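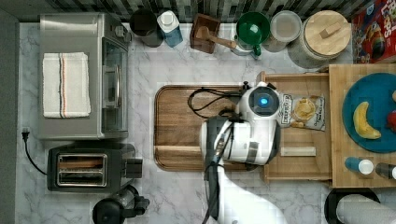
The arm at its spot on the marble-patterned counter, cutting board to one side and snack tray to the other.

The cable did it. I'm giving away the ending because Sumeya Berhe gave it away to me in the first five minutes, before I'd even found a place to put my coat.

I'd come to the Novmont test kitchen to write about a robot that tidies up. What I got was the story of the October stall, which everyone there brings up the way my family brings up the Thanksgiving with the grease fire. Sumeya runs the kitchen program, and she was on shift when it happened, a little after 2 in the afternoon.

The job was dull. Pick up a snack bag, carry it across, set it down, go back. The arm had done it 1150 times by then without hurting anything bigger than a potato chip. On this run a loop of cable had slid down toward the cutting board, and when the arm swung out, the loop hooked the board's edge and pulled tight. The arm kept pushing. Its software, a package called Grustora, read the extra drag as a heavy object and did what it was told to do with heavy objects, so it pushed harder!

"I heard the board before I saw it," Sumeya told me. "It's a scraping sound. I was writing something down and I thought, oh, somebody's making lunch."

The board went about a hand's width, the connector at the far end of the cable popped out, and the arm lost its signal and froze where it was, still holding the bag. Sumeya hit the stop button anyway. Then she stood there for a while (her words) feeling like she should apologize to somebody.

No one was hurt, and the repair was one new connector. I kept waiting for the bigger part of the story, and the bigger part is a number. The force limit, the point where the arm is supposed to give up, had been set at 50 newtons for a drawer test and never put back. For the snack job it should have been 20. I asked her how that slips by and she laughed, not very happily. The setting lives on a different screen from the task. You load the task, the task looks right, you press go.

I've done the same thing with my oven, by the way. Left it on broil, put in a pie.

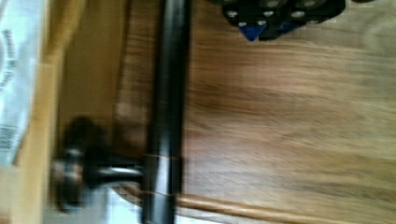 Close to what looks like a handle, as the gripper camera catches it on the move.

Handles are where those higher limits come from. A drawer that sticks needs a real tug, and a gripper that quits too early never gets anything open. Yeon, the small outfit that built the hand, wanted the number high. The safety people at Rovton, who came in afterward to look things over, wanted it low everywhere. Sumeya sat between them on a lot of calls. I got the feeling she could do impressions of both sides if I'd bought her a drink.

They settled on a limit that travels with the task. Load the drawer job and you get the drawer number, load the snack job and you get the snack number, and if the two don't match the arm won't start. There's a cable check before each session too, which is a person running a hand along the line from end to end and signing a sheet. I got to do one. It takes longer than you'd think and your fingers come away dusty.

The cable itself is still a sore subject. Sumeya would like a shorter one, with less slack to wander, but the arm needs some play to reach the far side, and the quote for rerouting it inside the housing made her close her laptop. For now they clip it, and she watches it.

I asked if she still hears the scrape. She said only when somebody's making lunch.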